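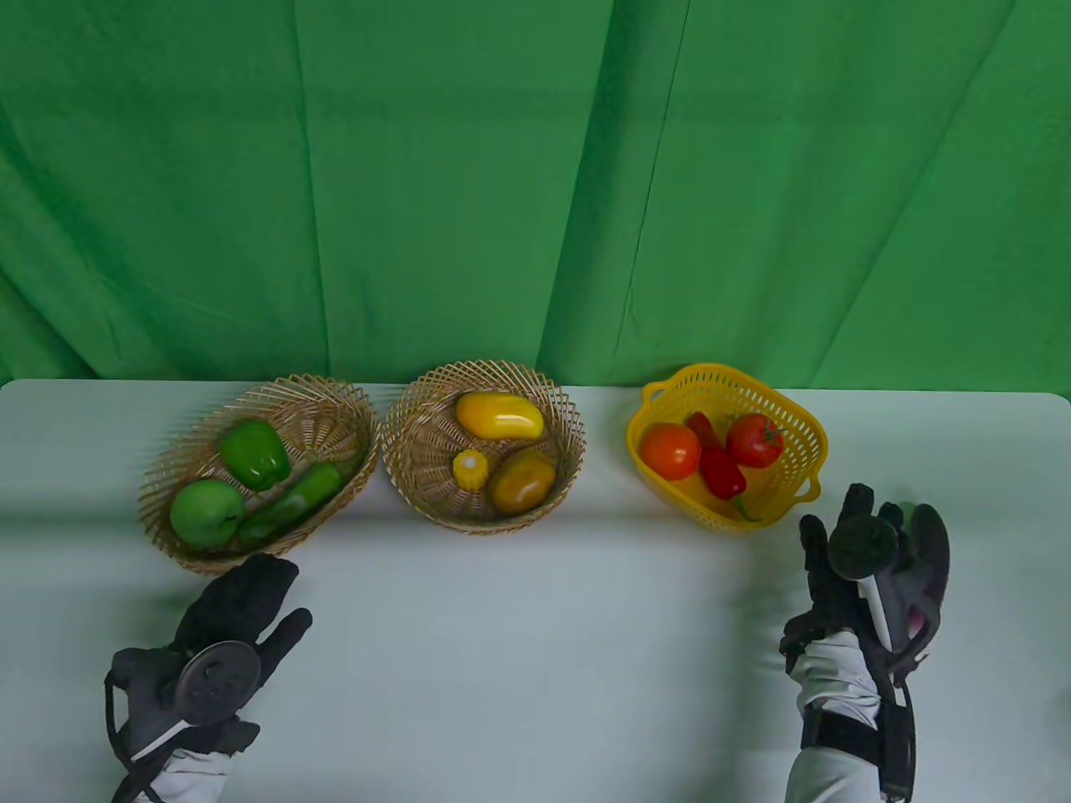 IRKSIDE HOUSEHOLD MACHINES GROUP
Minutes of the October meeting, held in the upstairs room at Gamthorpe Library, 7.15 pm

Present: Lungile Ngcobo (chair), Jovita Tapia (minutes), Fabrice Texier, Ezequiel Maldonado
Apologies: Baltazar Ibarra

1. Minutes of the last meeting
Agreed, with one correction. Under item 4 "dishwasher" should read "dish rack". Nobody has tested a dishwasher.

2. Matters arising
Fabrice has still not had a reply from Futel about whether their arm can be hired by the week. He will telephone.
The room booking is confirmed to the end of spring. The library would like the chairs stacked when we go.

3. Sorting produce
Main item. Ezequiel reported on the sorting job, which the group chose in the summer as the simplest chore that a greengrocer and a household both do. Artificial fruit and vegetables are sorted into baskets by colour: greens, yellows and oranges, and reds. People do the job first wearing gloves, and the hand movements are used to teach the arm.
The arm was then given 40 tries at sorting a full mixed set with no help. It finished the whole set correctly in 3 of them. Most of the failures were a single item dropped or left behind. Ezequiel asked for it to be noted that a person does not fail this job at all unless they are talking.
The chillies gave the most trouble. The arm tends to take hold near one end and the thing swings round and catches the rim on the way in. The apple and the tomatoes were better than expected. The small corn was knocked over more often than it was picked up.
Fabrice asked whether colour was the right test. A shop does not sort by colour, it sorts by what the thing is and whether it has gone off. A red chilli and a tomato would never be sold out of one basket. Ezequiel agreed but said the group had picked colour to keep the first stage easy, and it has not proved easy.
Jovita said that plastic fruit does not bruise and we should be careful what we say in public about results. Lungile agreed. Any write-up is to say "artificial produce" in the first line.
There was a discussion about baskets. Fabrice thinks the wicker ones are harder for the arm than the yellow plastic one, as fingers snag in the open weave. Ezequiel has not kept the figures by basket and could not say. He will do so from now on, and will swap the baskets round so that the reds are not always in the plastic.
Action: Ezequiel to record drops by item and by basket.
Action: Ezequiel to try the same job with real apples once the present run is done.

4. Visit to Alvarado
Lungile and Baltazar visited the Alvarado stockroom, where a machine moves full crates from the delivery cage to the shelving. Baltazar sent a written note, which was read out.
The machine does the crates well and has done so for some months. It does not open them, and staff still unpack by hand. When a crate was put down crooked the machine stopped and waited, and a member of staff straightened it. Baltazar counted 56 crates moved during the visit, with 3 stops.
Lungile's view was that this is a useful machine and the shop would not give it back, but the part people hope to be rid of, the handling of loose goods, has not been touched.

5. Can they do it yet?
Lungile asked each member for a short answer so that the newsletter piece can be written.
Ezequiel: not in a home. Possibly in a shop within a few years, for a narrow job with the same goods every day.
Fabrice: no. He would sooner have a better trolley.
Jovita: folding and sorting no, floors yes, and floors should be mentioned as people forget they count.
Baltazar (by note): yes for crates.
It was agreed to print all four answers and not try to make one out of them.
Action: Jovita to draft, one side of paper at most.

6. Any other business
Spare gloves. One pair is wearing at the fingertips. Fabrice to price replacements before anything is ordered.
Fabrice asked that the laundry folding trial be put back on the list. Left until the sorting figures are in.

The meeting closed at 8.50 pm. Next meeting same room, Baltazar to bring the extension lead.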